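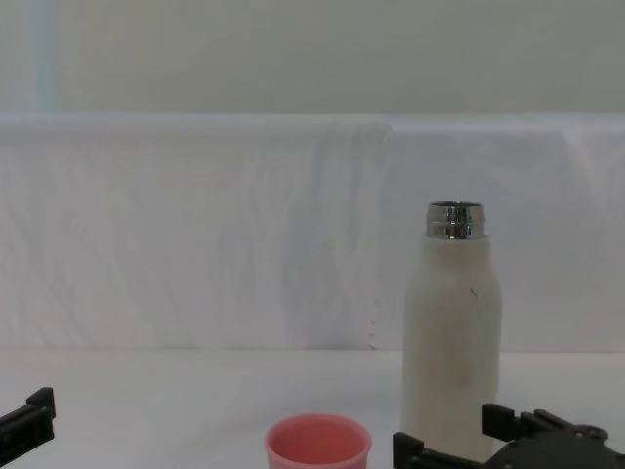 I've had the Kuvmont bottle for 11 weeks now and it has been to work, up a hill and once under the passenger seat for a whole weekend. I paid 24 pounds for it at Wuvgate, in white, because I like plain things. Plain white cloth over the back, plain white table, that's me all over – but white does show every mark.

It's a good bottle, mostly! Tea made before I leave is still properly hot at lunch, and mine holds 504 ml, so two decent mugs.
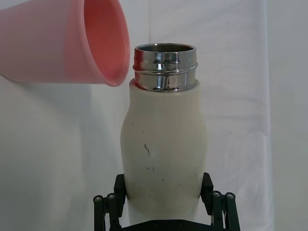 Page last changed: May 6, 2026

Pouring is where I grumble. The neck is bare metal and a bit narrower than the body, and if I tip too quickly it glugs and goes everywhere. A wide cup helps, the pink plastic one does nicely. My friend Tayla Tipoki has the Drasness flask with the little spout and never spills a drop (she paid 17 pounds more, mind).

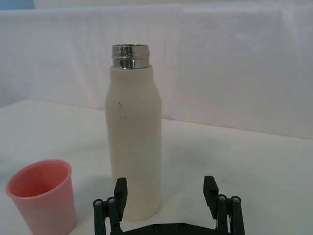
Cleaning and wear

A bottle brush and warm soapy water, lid off, left to dry overnight. Tea does get into the threads, so give them a scrub. There are a few small dark marks below the shoulder on mine and I've stopped fussing over them.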